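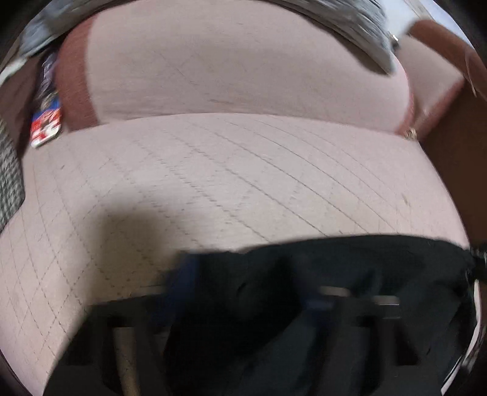
Re: Tidying soft furniture — is anything close to shipping?

tmcintyre
Posted 10 May 2024

Splitting this off from the vacuum thread. Task as I'd define it: one upholstered armchair, a throw over the back cushion, a few small items left on it. Remove the items, put them where they belong, refold the throw, leave the cushions square. A person does it without thinking. I have yet to see a machine do all four steps without someone resetting the chair halfway through.

e_tavares
Define "close." The Feretano arm we have at work will pick a rigid item off a cushion all day. We logged 400 picks in September and 13 failed. Most of the failures were thin flat things wedged against an armrest, where there is no room for a finger on either side.

tmcintyre
Those are the ones I care about. A card standing up between the cushion and the arm is a normal thing to find in a chair. Was the chair the same one for all 400?

e_tavares
Same chair, same lighting, items changed every 50 picks. Quilted seat. The stitching helped, if anything. Depth estimation is poor on plain fabric and better when there is a regular pattern to lock on to.

bpetrenko
Disagree on the pattern. A diamond lattice repeats, so stereo matching can land one cell over and report a confident wrong depth. We saw this on quilted mattress covers at Desmet. Structured light fixed it, at a cost no household product will carry.

e_tavares
Baseline? Ours is short and the camera sits at the wrist, so we're close in by the time it matters.

bpetrenko
Wide, fixed overhead. OK, that may account for the difference. I'd still want to see yours on a second fabric.

M_Kowalchuk
The picks are the easy part. Throws are where it falls over. Folding a towel flat on a table is one problem. A throw draped over a rounded cushion has no flat reference, the corners are usually behind the chair, and the arm has to reach over the back to find them. The Hemholm demo everyone links starts with the blanket already on a table.

tmcintyre
Agreed. Same with houndstooth or anything else with a fine check, by the way. Our segmentation reads folds as edges of separate objects and splits one piece of cloth into four.

emfaume
Shop-floor view, for what it's worth. We run Alteck cells on seat cover inspection. 1,111 covers last quarter, very few stops. But every cover arrives on a fixture, tensioned, in a known orientation. Take the fixture away and I wouldn't sign off on the cell for anything. A living room has no fixtures.

M_Kowalchuk
So your answer is no?

emfaume
My answer is no for the throw, yes for a mug or a remote, and "send me the failure log" for the card.

bpetrenko
Suction cup for the card. Coated stock should hold fine.

e_tavares
Tried it. Works if you can get the cup square to the face. Next to an armrest you usually can't — the cup body hits the trim first. A thin blade finger did better, but then it's bad at everything else and you need a tool change.

tmcintyre
Can you post the blade dimensions? I have a spare wrist mount and an armchair.

e_tavares
Will do once I've measured it. The drawing is out of date.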